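Estantes abertas em oficinas partilhadas: o que fica à mão e o que fica pendurado

Uma oficina com muitos utilizadores raramente sofre de falta de área. O problema costuma estar na relação entre o volume arrumado e o comprimento de prateleira acessível sem escadote. No espaço da Tenero, objeto deste artigo, o levantamento inicial deu 13 módulos de estante, todos brancos, todos abertos, com larguras e alturas que não coincidiam entre si. A reorganização durou de março a julho e manteve a maior parte do mobiliário existente.

O princípio adotado foi separar a arrumação de permanência da arrumação de passagem. A primeira recebe material de trabalho, com lugar fixo e etiqueta. A segunda recebe casacos, sacos e bonés, tudo o que entra de manhã e sai ao fim do dia. Misturar as duas na mesma prateleira reduz a capacidade útil de ambas, e a medição feita antes da obra mostrou que a roupa ocupava o nível mais cómodo, entre a anca e o ombro.

Profundidade e vão livre

Para as estantes de permanência fixou-se uma profundidade de 600 mm. É um valor generoso para peças pequenas, que tendem a formar uma segunda fila invisível, mas permite receber caixas normalizadas no sentido do comprimento. A altura total dos módulos novos, fornecidos pela Jerkiline, é de 1.956 mm, e a prateleira superior fica reservada a objetos leves e de pouco uso.

O vão entre prateleiras é regulável. Na prática, as equipas mexem nele uma vez, durante a montagem, e nunca mais. Por essa razão o projeto definiu logo as posições dos suportes, com um vão maior em baixo para sacos e equipamento volumoso e dois vões menores acima.

Ganchos

A zona de passagem foi resolvida com ganchos na face lateral e no topo das estantes. Um saco pendurado liberta a prateleira e deixa o chão limpo para as rodas das cadeiras. O modelo escolhido, da Gökçe, tem ponta arredondada e aperta por fora do montante, sem furação. A limitação é conhecida: um casaco pesado continua a acabar por cima da prateleira se o gancho estiver a mais de um braço de distância.

Mesas e circulação

As mesas são brancas e de tampo liso, à exceção de duas bancadas antigas que ficaram na sala contígua. Junto das secretárias reservou-se uma faixa de 1.326 mm, medida com a cadeira recolhida. Com a cadeira em uso a passagem estreita, mas continua a servir uma pessoa com uma caixa nas mãos. As mesas redondas pequenas não têm posição marcada em planta; deslocam-se conforme o trabalho e servem sobretudo para pousar peças durante tarefas feitas ao nível do chão.

A parede de tijolo vermelho manteve-se sem reboco. As estantes encostadas a ela ficaram apoiadas no pavimento, com pés niveladores, e só o topo recebeu fixação — o tijolo antigo desagrega-se com facilidade em redor das buchas de maior diâmetro. A zona recebeu ainda um armário branco na extremidade, para o que convém não estar exposto.

Cor e leitura do conteúdo

O branco foi mantido por razões de luminosidade. Uma prateleira clara reflete a luz do teto para o interior do módulo e os objetos escuros, que são a maioria, recortam-se melhor contra o fundo. Em contrapartida, mostra depressa as marcas de arrasto. O acabamento Ultgate aplicado nos módulos novos aceita limpeza com pano húmido e detergente neutro.

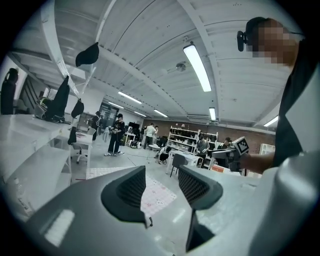
Manutenção

A revisão é semestral. Verificam-se o nivelamento, o aperto dos suportes e a fixação superior, por esta ordem. Os ganchos deslocados voltam à posição de planta, salvo quando a equipa pedir a alteração por escrito. As etiquetas ilegíveis substituem-se na mesma visita.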